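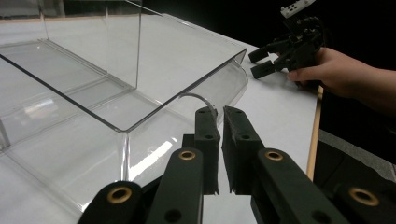 Page last modified: November, 15:40

Call for participants: home storage of dried pulses and cereals

Sorova Food Storage Unit is recruiting households for a study of moisture uptake in dried foods kept in domestic kitchens. The study is run jointly with the Zimalari grain laboratory, which will carry out all weighing and oven drying.

Background

Dried beans, lentils, rice and oats are sold at a moisture content that allows long storage in a closed pack. Once the pack is opened, the contents exchange water with the air in the room. The rate depends on the food, the container, how often it is opened and the conditions in the kitchen. Published values mostly come from climate chambers held at constant temperature and humidity. Few data exist for ordinary cupboards and worktops, where both change several times a day with cooking, heating and open windows.

What is being studied

Two foods will be followed in each household: red lentils and rolled oats. Both are supplied by the study, from a single batch of each. Households will be allocated at random to one of 3 storage conditions:

Original packet, folded and clipped
Clear rigid box without a lid, covered with a cotton cloth
Glass jar with a screw lid

Households cannot choose their condition and should not change it during the study. A small logger, supplied with the kit, records temperature and relative humidity every 15 minutes. It needs no charging and does not connect to the household network.

What participants do

Participation lasts 2 months. Participants place the containers where they would normally keep dried food, open them at least once a week, and enter each opening on the record card. At the end of each month they fill the labelled sample tubes, seal them and post them in the prepaid envelope. Tubes should be filled to the line and sealed straight away. The food may be eaten, provided enough is left for the final sample.

Who can take part

Applicants must be aged 18 or over and be the person who does most of the cooking at the address. One application is accepted per household. We particularly wish to hear from people living in ground-floor and basement flats, and from households that dry laundry indoors.

We cannot accept households that:

use a dehumidifier in the kitchen
expect to be away for more than a week during the study
include a person with an allergy to lentils or oats
plan building work in or next to the kitchen

Number of places

There are 265 places. If more suitable applications are received, places will be drawn by lot within each dwelling type. Unsuccessful applicants will be told by email and may ask to be kept on the reserve list.

Payment

Participants receive a shopping voucher after the final sample and the logger have been returned. Those who leave early keep the containers but are not paid. No reason need be given for leaving.

Data

Names and addresses are used for posting kits only and are stored apart from the measurements. Logger data are published by dwelling type and region.

How to apply

Complete the Fidora online form, which asks for dwelling type, main heating fuel and the usual place where dried food is kept. Paper forms can be requested from the study office. Kits are posted in the order in which signed consent forms arrive.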